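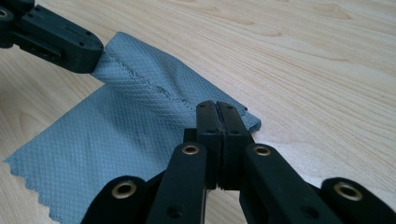

Club Notes, No. 5, p. 4

Okay, cloth folding with the hand-held grippers! Uldis Ots asked me to write up how we do it in the Vostden club, so grab a microfiber cloth and a partner. Pinch one end of a hemmed edge each, lift a little, and pull gently until you feel it go snug (if it pops out, you pulled too hard). Walk the edge over, lay it down, then squeeze off slowly and back away with your jaws wide open. 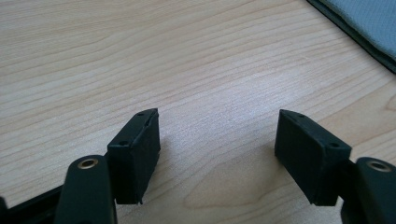 Then do it again, a lot! We logged 499 folds in January, and my first twenty were awful. Save every run, even the ugly ones.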